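Reporting on Armed Conflict: Source Attribution in Regional News Briefs
Student project report, Department of Media and Conflict Studies, Rurkthorpe
February 1, 2026

1. Purpose
The project examined how short news briefs on cross-border shelling attribute their claims. The material concerned the Clakedura border district and was published in November by two outlets, Laizer and Reluvus.

2. Method
A total of 100 briefs was collected. Items without any casualty statement were set aside, which left 85 for coding. Each brief was coded for the type of source named, the position of that source in the text, and any later update.

3. Findings
In 19 briefs the only source was an unnamed local one. Official military statements appeared mostly in the opening sentence, while medical sources – where they were cited at all – came near the end. Laizer marked its updates with a time. Reluvus replaced the earlier text without notice, and 4 of its briefs could be compared only through saved copies.
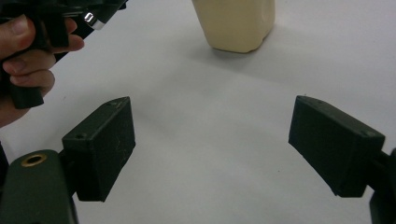
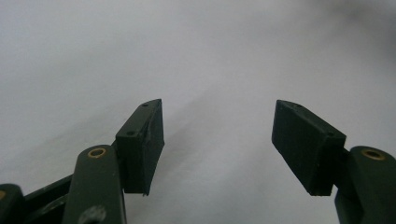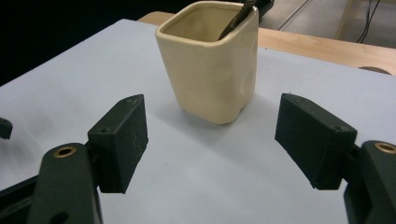
The cup on the white surface, in the third and fourth pictures. 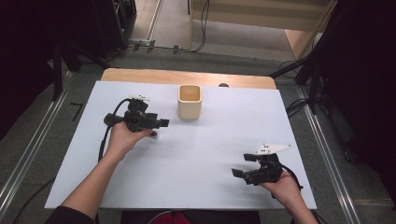 4. Limitations
Only English-language versions were coded. Differences from the original-language briefs were not examined, and the results should not be applied to longer reports or to other months.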